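**Grasp planning developer, Hotari cell, Sutitz**

Our planner sorts push buttons and other switchgear into coloured trays. It has 1,367 unit tests and firm opinions about green parts in front of green trays, most of them wrong. We'd like someone to change its mind.

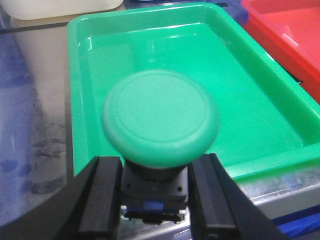
You'll own the perception-to-grasp code, mostly C++ with Python where we got tired. Bring 2 years of motion planning or robot vision and a tolerance for glare. A colour threshold is not a vision strategy; we've checked.

The contract starts in June. Send a CV and one bug you're proud of, 300 words at most.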